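Section 4: Latched Tins and Small Padlocks
2025-01-24
By Yanling Qian

Use this section to set up a small latched tin for spare keys, coins, stamps or other flat items kept at the Buvthorpe desk. Tins with a plain lift-off lid are covered in Section 3. Read 4.1 before you put anything in the tin.
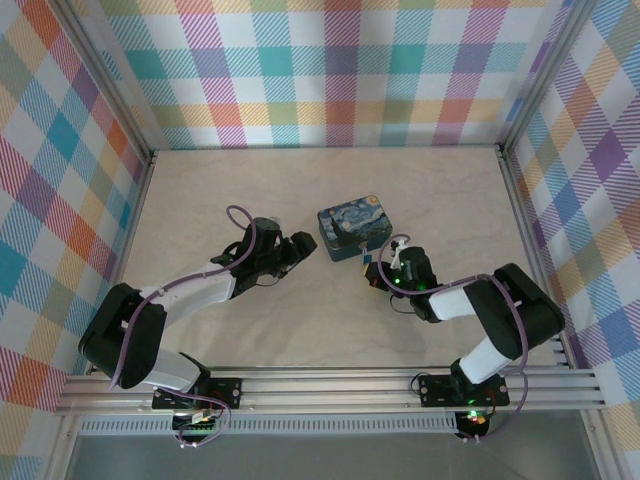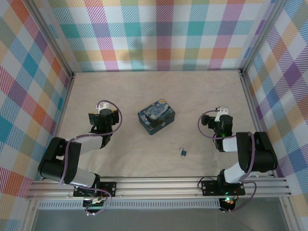
4.1 Before you start

A tin and its padlock are issued as a set and have to come back as a set. The padlock has the same record number as the tin, written on the key tag, and a padlock from another tin will often fit the latch but leave you with the wrong key in the drawer. The padlock is also the part that gets lost. Clear the work surface first, and use a plain, light-colored one if you can. The tin with the starry night lid is easy to find on a beige board, but the blue padlock that lies near it is tiny, and on a patterned cloth or a cluttered desk you could sweep it onto the floor with your sleeve.

You need:

- the tin
- the padlock and both of its keys
- a soft dry cloth
- one sheet of thin felt or craft foam
- scissors and a pencil
- two paper key tags
- a record card

4.2 Checking the tin

1. Set the tin on the work surface with the latch toward you.
2. Take the padlock off if it is on the latch. Put it on the surface to the right of the tin, with its keys beside it.
3. Open the latch with your thumb. Do not pry it with a coin or a screwdriver.
4. Lift the lid and look along the rim for dents. A lid with a dented rim will close on one side and spring up on the other.
5. Close the lid and press down on both front corners. The latch should drop into place without being pushed.
6. If the latch stands away from the box, stop and go to 4.6.

CAUTION: The inside edge of a tin lid can be sharp where the metal has been folded. Keep your fingers on the outside when you close it.

4.3 Lining the tin

Lining is optional for paper items. Line any tin that will hold keys or coins.

1. Lay the felt flat and stand the tin on it.
2. Trace the base in pencil.
3. Cut just inside the pencil line. The base is a little smaller inside than out, and a liner cut on the line will buckle in the middle.
4. Press the liner into the bottom of the tin. Work from the center to the corners.
5. Close the lid and open it again. If the liner lifts with the lid, trim the side nearest the latch.

Do not glue the liner. Kátia Lins takes them out each November to shake the grit out, and the glued ones had to be scraped.

NOTE: Self-adhesive felt is not a substitute. The adhesive softens in a warm room and marks the contents.

4.4 Fitting the padlock

1. Check that both keys turn in the padlock before it goes anywhere near the latch.
2. Open the padlock and swing the shackle clear of the body.
3. Close the lid and the latch.
4. Pass the open end of the shackle through the latch. On most tins it goes in more easily from the right.
5. Turn the body so that the keyhole faces down or toward you.
6. Push the shackle into the body until it clicks.
7. Pull lightly on the body. It should stay shut.
8. Remove the key.

CAUTION: Never lock a padlock with both keys inside the tin. The spare key stays in the Bai drawer at all times, including when the tin is out on loan.

If the shackle will not pass through the latch, the padlock is too large. Ask for a smaller one. Do not file the latch to make room, and do not hang the padlock from one side of it, where it will scratch the front of the box.

A small padlock keeps a tin from being opened casually. It will not stop anyone who wants to get in. Cash over $40 goes in the floor safe.

4.5 Tagging and recording

1. Write the tin's record number on both key tags. Use pencil.
2. Tie one tag to each key with string. Split rings are too heavy for keys of this size and bend them.
3. Fill in the record card with the number, the pattern on the lid, the color of the padlock body, and the date of issue.
4. Describe the lid in words that a stranger could use. "Blue swirls, yellow moon" is fine. "The painting one" is not, as there are several.
5. File the card in the green box at the desk. Tins that go to Trornside need a second card, which travels with the tin.

Records 68 and 616 were swapped in an earlier version of the list. If you have a printed copy with Vsevolod Palamarchuk's name at the top, it is the old list. Throw it away and ask for a new one.

4.6 If something does not work

Latch does not close. Check that the liner is not caught under the lid. If the liner is clear, the latch may be bent outward. Press it flat with your thumb while the lid is shut. Do not use pliers on a printed tin, because the paint will chip where the jaws grip.

Latch closes but the lid rattles. Add a second layer of felt in the base only if the contents are rattling too. A small amount of play in the lid is normal.

Key turns but the shackle stays down. Press the shackle into the body, turn the key, and let go. If it still sticks, put a little graphite in the keyhole. Do not use cooking oil.

Padlock is missing. Look under the tin and inside it before you look anywhere else, then check the floor around the desk. Report it to Boyang Tian if it has not been found within 30 days. Until then the tin may be used for items that do not need locking.

4.7 Cleaning

Wipe the lid with the dry cloth, following the length of the box. Fingerprints that will not come off dry can be wiped with a barely damp corner of the cloth and dried at once. Keep water away from the latch and the folded edges, where rust starts. Window cleaner dulls the print.

Store the tin shut, with the padlock on the latch, even when the tin is empty.

Related sections
Section 3: Lift-Off Lids
Section 5: Umow Drawer Inserts
Section 7: Sending Items to Trornside
Replacement Key Request Form
Record Card Template (two per page)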